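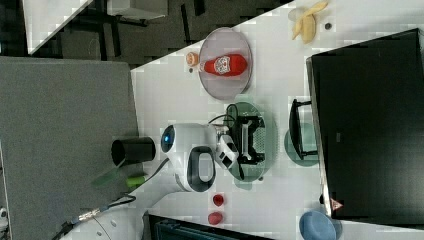
The share house dinner roster deserves a better reputation

My first share house in Brunswick had a cooking roster stuck to the fridge, and I resented it for a whole winter. I now think it was the best thing about the place, and I'd like to see more households bring one back.

The usual arrangement these days is that everyone buys their own food and cooks it alone. Four adults end up with four bottles of soy sauce and a fridge shelf each. Dinner happens in shifts from 5.30 until well after 9, and whoever comes last waits for a clean pan. People call this freedom. Mostly it means toast.

Under our roster each of us cooked once a week and ate properly on the other nights without lifting a finger. Elin Jenkins made the same lentil soup for months. Siu-ming Tang cooked congee in a pot big enough to bathe a toddler, and we had the leftovers for breakfast. I was a poor cook when I moved in and a passable one when I left, largely through having to feed other people on a deadline.

The objections are real. Shift workers can't always be home, and diets differ more than they used to. Magnus Swanson, who lived with us for two years, ate no dairy and hated eggplant, and he was blunt about both. We got around it by keeping the rules few: tell the house by noon if you're out, put your money in the tin, and the cook doesn't wash up. When somebody missed a turn they bought fish and chips.

Money matters here too. Rent takes so much of a young person's pay that groceries are one of the few bills left with any give in them. A bag of rice and a tray of chook thighs go a lot further in one pot than they do divided between four shelves – and far less spinach turns to slime at the back of the crisper.

I wouldn't force it on anyone. A roster imposed by one keen housemate will be dead by March. But it's worth raising at the interview, before the bond is paid, along with the question of who cleans the shower. Start with three nights a week and leave the rest open. If the house can't agree on three dinners, it's useful to know that before you sign the lease.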